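Thread on hepatitis B blood results, and why the same panel gets read three different ways by three different people. Long one. Numbered so you can link to the part you need.
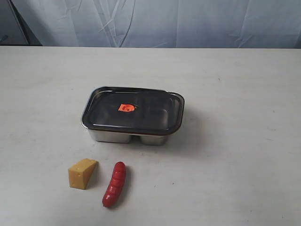

1/ The panel most labs run has three parts: surface antigen (HBsAg), surface antibody (anti-HBs) and core antibody (anti-HBc). Each answers a separate question. Reading one of them alone is where most of the trouble starts.

2/ HBsAg is a protein from the outer coat of the virus. If it is found in the blood, the person has a current infection. It does not say how long they have had it. If it is still there after six months, the infection is called chronic.

3/ Anti-HBs is the antibody against that same protein. It appears after recovery or after vaccination. In general, its presence means protection. Labs report it as a number, in mIU/mL, and 10 or above is the usual cut-off for an adequate response. UK practice is a bit stricter and prefers 100 or above in people vaccinated because of their job or a kidney condition.

4/ Anti-HBc is the antibody against the inner core. The vaccine contains no core protein, so the vaccine cannot produce this antibody. A true positive means the person has met the actual virus at some point. It can stay positive for life.

5/ Put together:
HBsAg neg, anti-HBc neg, anti-HBs pos: vaccinated.
HBsAg neg, anti-HBc pos, anti-HBs pos: past infection, cleared.
HBsAg pos, anti-HBc pos, anti-HBs neg: infected now.
All three neg: never exposed, not protected.

6/ The pattern that fills my inbox is the fifth one. HBsAg neg, anti-HBs neg, anti-HBc pos. Called "isolated core". Four possible readings: an old infection where the surface antibody has faded, a false positive, the tail end of a recent infection, or a low-level infection where HBsAg has dropped below what the test can pick up.

7/ You cannot sort those four from the panel. Next steps are usually a repeat sample, core IgM, and sometimes HBV DNA. The clinic will choose based on risk and liver results.

8/ Core IgM deserves its own post. It rises early in acute infection and normally fades over some months. It can also come back weakly during a flare of chronic disease. A weak IgM result in someone with abnormal liver enzymes is therefore not proof of a new infection.

9/ There is also a window period. In acute infection HBsAg can disappear before anti-HBs is measurable. During that gap total core antibody and core IgM may be the only markers present. Miss the core test and the panel looks clean.

10/ Timing after vaccination. A small amount of HBsAg from the vaccine itself can be detected in blood for a short while after a dose, usually days, and longer in some dialysis patients. If you are having the panel done, tell whoever takes the blood when your last dose was.

11/ Same point for anti-HBs. When a response check is needed, it is done one to two months after the last dose. Checked years later, a low number does not tell you whether the course failed or the level has simply dropped with age. Those are handled differently.

12/ Most healthy people do not need a response check at all. It is aimed at people with job exposure, kidney failure, a weakened immune system, or a partner with hepatitis B, and at babies born to mothers who have it.

13/ Passive antibody. Anyone given immunoglobulin or certain blood products can test positive for anti-HBc for weeks or months afterwards without ever having had the virus. It was in the donor plasma. Ask for it to be written on the request form.

14/ HBeAg and anti-HBe are a second layer, ordered once infection is confirmed. HBeAg positive usually goes with high viral levels. HBeAg negative does not mean low levels. Some variants of the virus stop making the e antigen and carry on copying themselves, and HBV DNA is what settles it.

15/ HBV DNA is given in IU/mL. Older results may be in copies/mL, and the conversion depends on the assay (often a factor of five or so). Do not put the two on one graph. I have seen a "fall" in viral load that was a change of unit.

16/ Liver enzymes. ALT in the normal range does not rule out damage. It moves up and down, and one reading is a weak basis for anything. Clinics look at the run of results alongside DNA, age, scan findings and family history.

17/ Why this matters for people who cleared it years ago: the virus leaves a stable form of its DNA (cccDNA) in liver cells. It is quiet in most people for life. Some treatments can wake it, mainly rituximab and similar drugs, stem cell transplant, some chemotherapy and high-dose steroids.

18/ So if your core antibody is positive and you are about to start one of those, the team needs to know before the first dose. Preventive antivirals are routine in the higher-risk groups. They also carry on for a good while after treatment ends, and stopping them early is a known cause of flares.

19/ On lab wording. "Reactive" means the screening test gave a signal. "Confirmed" means a second method agreed. "Indeterminate" or "equivocal" means send another sample. A reactive HBsAg without confirmation is an unfinished result and should not be in anybody's notes as a diagnosis.

20/ If you only have a letter saying "hepatitis B: negative", ask which markers were tested. Often it is HBsAg alone. That covers current infection and leaves both past exposure and immunity unanswered. You are entitled to the full printout.

Correction to an earlier thread: I wrote that anti-HBs and HBsAg are never found together. They are, in a minority of people with chronic infection. Such a person is treated as infected. Thanks to the two readers who sent references.

Replies to this are open until May. General information only. I can't read individual results here, and please don't post photographs of your lab letters with the hospital number showing.

Next thread: hepatitis D, who should be tested for it and what the antibody result does and doesn't cover.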